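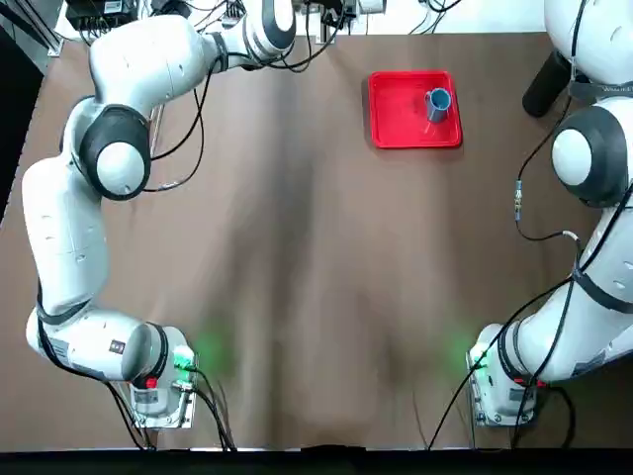 Bancada, tabuleiro vermelho com copo azul.

26 Fev 2018

Caderno do arquivo oral, fundo Misel. Continua a transcrição das bobinas sobre a revolta do porto e a queda do governador.

Bobina 3 ouvida até ao fim. O depoente garante que os revoltosos entraram no quartel de Skulik antes do amanhecer e que a guarnição dormia. O relatório oficial diz que a guarnição resistiu heroicamente durante horas. Perdas registadas pela guarnição heroica: uma porta e o cavalo do comandante, que reapareceu em junho, mais gordo.

Números: o jornal do governo fala em 30 revoltosos, o panfleto do outro lado em 1.000. A lista de presos tem 151 nomes, com pelo menos um repetido em duas grafias. Fico com a lista até aparecer coisa melhor, e não aceito apostas.

Problema por resolver: a folha 151 do inventário remete para uma "caixa Tang" que não existe em nenhuma estante. Pode ser o armazém Tang, onde guardaram os papéis da alfândega depois do golpe - ou pode ser um erro de quem dactilografou, pessoa que também escreveu "governandor" do princípio ao fim.

A pasta Motard chegou, finalmente. Metade são recibos de carvão. A outra metade são cartas a pedir o pagamento do carvão. Num dos recibos, no verso, há um esboço a lápis da rua da rádio com três cruzes. Digitalizar antes de mais nada.

Para quem pegar nisto a seguir: a bobina 4 está rotulada como 5. A 5 está rotulada como 5.

Falta pedir cópia do mapa do porto e confirmar a data do recolher obrigatório.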